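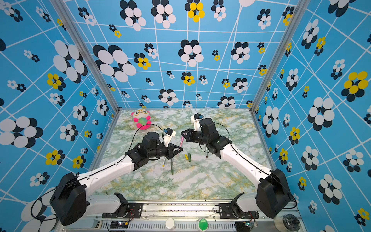
4.2 Late-counted postal ballots in Plullon

The most exciting result came from Plullon, where postal ballots kept arriving for 5 days after the polls closed. We matched 773 of them to the batch logs kept by the returning office, and the pattern is lovely and clear – later batches leaned towards the challenger, but so did the ballots posted early and simply opened late. Order of counting explains far more of the swing than date of posting.

Leckie's earlier work on the MacLeish by-election hinted at this, though he had only 171 ballots to go on. Ours is the first count large enough to test his idea properly, and it holds up very well!

Figure 3. Challenger's share of the postal vote by batch, Plullon and Vunel.

Vunel is the odd one out. Two of its batches were logged together in February, so we left them out of the main model and report them separately in Section 4.3.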